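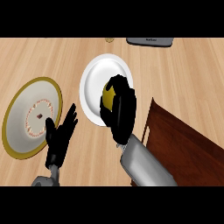 *Ilze Kaupere*

Project report, Household Automation course, 2020-01-03

## 1. The question

My project asks if a robot with two arms can do one small kitchen chore: take a piece of fruit and put it on the correct plate. I worked only in simulation. Our department at Hellasbridge has a license for the Lornus simulator, and I could use it in the evenings from November until the end of the term.

I chose this chore because it looks very easy. A child of three can do it. I wanted to know how much of it is still hard for a machine, and which part.

## 2. The task

The table has a plain white plate and a larger plate with a gold rim. The goal is always the white plate. The yellow object must be held by the right hand, carried over the plate and released. The left hand has no job in this version, so it stays open and waits near the gold rim. In the first week I tried to use both hands, but they disturbed each other too often and I gave up that plan.

A trial is a success if the object is resting inside the white plate when the time is over. If it rolls out, the trial is a failure, also when the grasp was good.

## 3. Results

I ran 91 trials with the final controller. In 68 of them the object finished in the white plate. I put the failures in groups by watching the recordings:

- The object was dropped on the way to the plate.
- It was released too high and jumped over the lip.
- The hand came down on the lip and moved the plate.
- The object was put on the wrong plate (2 trials).

The second group is the largest. The fingers of the black hand are thick, and when they close they hide most of the object. The controller then has to guess where its lowest point is. If the guess is wrong, the hand opens too early — and a round thing does not forgive this.

I expected that the pattern in the middle of the gold-rimmed plate would confuse the vision part. It did this only in the early tests, before I changed the lighting.

## 4. Can it do the chore?

For a real kitchen my answer is no, not yet. A person who must watch every plate will prefer to do the work alone. Also, my simulated table does not have water, grease or soft fruit. The Pislow hand model, which I used without changes, has no sense of touch in the fingertips, and I think this is the most important missing thing.

For a shop floor I am more positive. If the plates are fixed in one position and the objects are always the same size, most of my failures would not happen.

## 5. Next steps

I would like to repeat the trials with a lower release height, and after that with a simple contact sensor. The Ebihara scene library has six other fruit shapes which I did not test. The pear will be difficult, I believe.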